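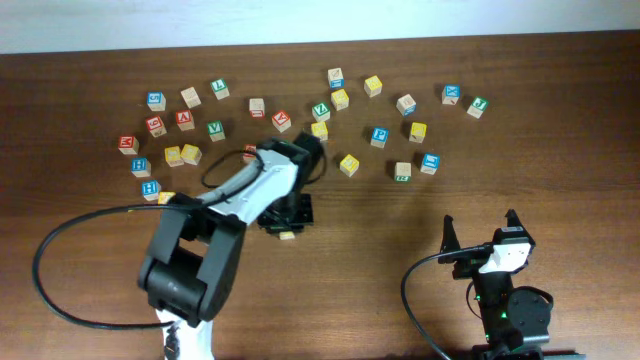 A user of the Hallusska set wrote to say that the blocks need no laying out and can be sorted straight from the bag, and asked whether section 2 could be skipped. It can be skipped when the set has been checked within the past month. In all other cases carry out the steps below in order.

2 Laying out and checking the blocks

This section applies to sets 331 and 332. The two sets have the same block size and the same four print colours (red, blue, green and yellow). Set 332 includes the Ploteo tray. Owners of set 331 may use any flat box with a lid.

Allow 15 minutes for the full check.

2.1 Preparing the surface

1. Choose a level table. A wooden top is suitable.
2. Wipe the top with a dry cloth.
3. Keep food and drinks off the table until the check is finished.

Note: Do not use a glass top. The corners of the blocks can mark it.

2.2 Laying out

1. Open the bag and tip it slowly, close to the surface. Do not pour from a height.
2. Spread the blocks by hand until each can be picked up without lifting another. Blocks may touch, but must not be stacked.
3. Leave the side of the table nearest to you clear for sorting.
4. Leave each block on whichever face it has landed. Turning takes place in 2.3.

Caution: Blocks with split corners or raised splinters must be taken out at once. Do not sand them and return them to the set – sanding removes the edge of the print.

2.3 Checking the faces

1. Start at the left of the layout and work to the right.
2. Pick up one block and turn it through all its faces. A face that looks plain from the front may have print on the sides.
3. Compare the letters and numerals with the face list supplied with the set.
4. Tick the block off on the list and place it in the clear area.
5. Repeat until all the blocks have been moved.

Some characters are easily misread when the block is upside down or on its side. Check Z against N, and 6 against 9, using the small Hudec reference card. H and X look the same either way up and need no check for direction.

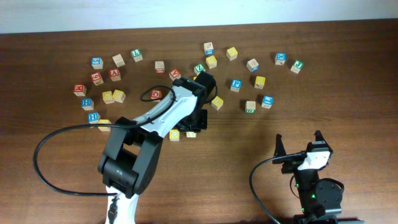 A letter may appear on more than one block. Duplicates are normal and should be ticked off separately. Colour does not identify a letter, so do not tick off a block by colour alone.

2.4 Sorting by colour

Sorting is optional for set 331 and advised for set 332.

1. Decide which face will be uppermost. For general use, choose the letter face.
2. Form one row for each colour of the chosen face.
3. Put numeral blocks at the right-hand end of each row.
4. Transfer the rows to the tray, starting with red.

Note: A block sorted by one face may show a different colour on the next. Once a row has been started, keep to the chosen face.

2.5 Missing or damaged blocks

1. Look inside the bag, including the seam, before recording a block as missing.
2. Write the set number and the line number from the face list on the Zavlow replacement slip.
3. Continue to use the remaining blocks – the set does not have to be complete for the exercises in section 3.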